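Pedina Community Pantry
Minutes of the general meeting, December 27, 2022

Present: Katalin Balogh (chair), Botond Virág (minutes), four members. Apologies from the Ajayi family.

1. Minutes of the July meeting
Accepted with one spelling correction.

2. Sorting baskets
Katalin reported on the change from cardboard boxes to plastic baskets at the sorting table. The boxes had been tearing at the handholds. Members agreed the baskets are easier to wipe down and should stay.

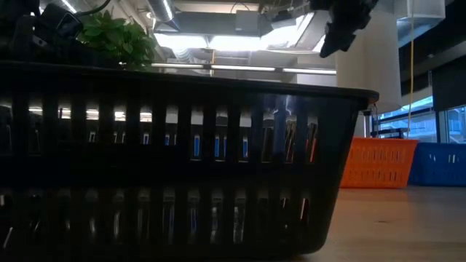

Large black basket on the sorting table, two more baskets further back.

Botond asked for the large basket to be kept for mixed goods, with the others used for single items. Agreed. Labels will go on the short ends – tape did not hold last time, so tie-on tags will be tried.

3. Packing order
There was a long discussion about crushed packets. It was agreed that heavy items go in first and soft packets last. Baskets are not to be filled past the rim.

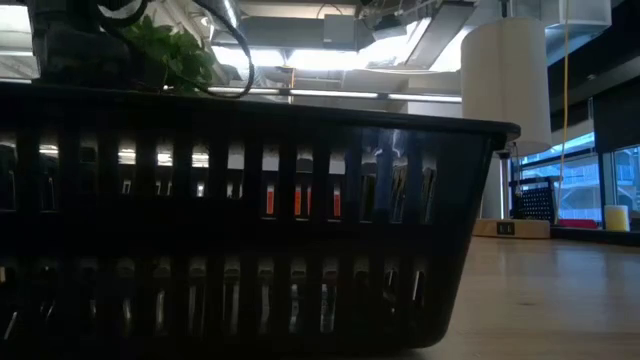
Katalin will write the packing order on a card and leave it at the table. Glass jars will be packed separately until dividers are bought.

4. Costs
Nodar quoted $61 for dividers. Jivport quoted $100, delivery included. Members preferred Nodar – 2 in favour of waiting for a third quote, the rest against. Botond to place the order.

5. Other business
The key to the side cupboard is still missing. Katalin to ask for a replacement.

Meeting closed. Next date to be sent by email.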